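Table day, finally

Ok quick one before dinner. September has been a mess and I've been meaning to write about the table for weeks.

So. The table. We got it from a secondhand place in Purkmont, more than 30 minutes each way with the seats down and a blanket over everything. Shota Sakamoto helped me carry it up. Four flights. He has not mentioned it since but I know he thinks about it.

I wanted something pale. The old one was nearly black and it ate all the light in that room, you'd put a mug down and lose it. This one is the opposite. Spent most of today just getting it clear: mail, the dead plant, two phone chargers that fit nothing we own, a whole stack of Nestent catalogs I kept for the shelf ideas and never opened. All gone or moved to the hall, which is now the problem room.

Then a wipe down with a barely damp cloth, a dry cloth after, and I stood there looking at the grain like a weirdo for a good while. It goes all wavy and bunches up tighter in places. Love it. The finish is smooth and matte, no shine at all, exactly what I was after. There's a thin dark line near one edge, and I can't decide if it's a scratch or a seam. Ran my nail over it and still don't know. Leaving it alone for now.
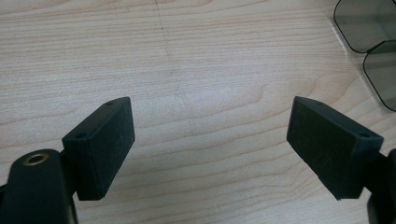 What I'm putting on it (and not)

Oil: not yet. I have half a can of the Baltesis stuff from the bookcase but it turned the bookcase orange-ish and I'd cry. Will test on the underside first. If anyone has used it on pale wood and it stayed pale, tell me please.

Coasters: yes, cork ones, the ugly ones. They live in the drawer under the kettle and everybody is going to use them inculding me.

Placemats: undecided. Shota says felt. I say felt and soup are not friends.

Lamp: the Tsuchiya one with the paper shade is moving over from the bedroom as soon as I find the longer cord. Pretty sure its in the hall. Everything is in the hall.

Chairs don't match and I'm fine with that. One wobbles, will fix the foot this weekend, maybe, if I can find the felt pads (hall).

Ok rice is done, gotta go. More when the lamp is in.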